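Sorting Bench Project – Frequently Asked Questions

For students joining the Wednesday group. Please read this before asking in the channel.

What is the project?

A student project on small-object handling. We record people doing short bench tasks with a pair of hand-held grippers, then train a policy on the recordings and test it on the arm pair in the back lab. The current task family is called Plastari. It covers compartment boxes, lids, latches and small blocks.

Do I need to be enrolled in the robotics module?

No. Any second-year or later student may join. You need the lab induction and a signed data form. Roman Sadowski keeps the forms and will not accept a photograph of one.

How much time does it take?

One recording session of two hours a week, plus labelling. Labelling can be done from home. Students who take the project for credit must also write a report, due at the end of term.

Do I need to be able to program?

For recording, no. For training and evaluation you need enough Python to read a config file and understand an error message. The repository has a folder of worked notebooks. Start with the one on time alignment, as most later problems come from there.

What does a recording consist of?

One operator, two grippers, one task, start to finish. An episode begins with both grippers in view and open. It ends when the object is at its target and both grippers have withdrawn. If you drop the object within reach, pick it up and carry on. If it leaves the board, stop and mark the episode as failed. Failed episodes are kept in a separate folder – do not delete them.

How is the bench laid out for the compartment box task?

White board on the table, organizer near the middle with its lid open and flat towards the back, block in front of it. Nothing else goes on the board. The block's position and angle should change between episodes. Operators tend to put it back in the same place without noticing, so the session sheet gives a start position for each one.

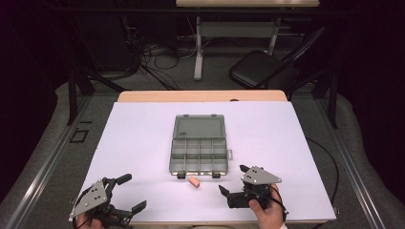
The target compartment is also given on the sheet. Work through the sheet in order and do not swap entries because one looks easier. The compartments nearest the lid are awkward to reach without knocking a divider, and we are short of good episodes for those.

Which hand should pick up the block?

Whichever the sheet says. In the one-handed variant the other gripper either stays clear or steadies the tray. In the handover variant the block passes from right to left above the board before it is placed.

Can I close the lid at the end?

Only in the variant marked L. In all others the lid stays open. An extra movement at the end of an episode is hard to trim cleanly, and the policy will learn it if it is left in.

How should I hold the grippers?

Firmly, with the cable running back over the wrist and enough slack to turn your hand. Move at an even pace. Fast reaching gives blurred frames, and long pauses teach the policy to pause. Keep your head reasonably still once the block is in the gripper.

How many episodes do we have?

The October count was 2317 usable episodes across all variants. Of these, 324 are handovers. The target for handovers is 400, so expect to be given that variant until we get there.

What happens to the recordings?

They are copied to the Asota server at the end of each session, checked for dropped frames and cut to length. Rocío Quintero reviews a sample from each operator and sends comments. New operators have their whole first session reviewed. Comments are usually short and should not be taken as hostile.

A gripper finger feels stiff or the readings drift. What should I do?

Stop, run the zeroing script and try again. If the fault remains, write it in the Kozłowski book (the green one by the door – the name is historical) and use the spare pair. Do not tighten the finger joints yourself. Overtightening gives readings that look correct when the finger is still and are wrong when it moves.

Do you enter competitions?

Yes, one. We enter the bench manipulation class of the Drotier student challenge. The rules allow any organizer with a hinged lid, and the judges bring their own block. Our policy must therefore cope with other colours and sizes, and we start recording with substitute blocks after the handover target is met.

May I use the data for my dissertation?

Yes, with the project credited and the dataset version stated. Ask Roman for the current version number. Do not share raw recordings outside the department.

How do I join?

Come to the lab on a Wednesday at 14:00 with your induction slip. There is usually one free place per session. If it has gone, your name is put on the list for the following week.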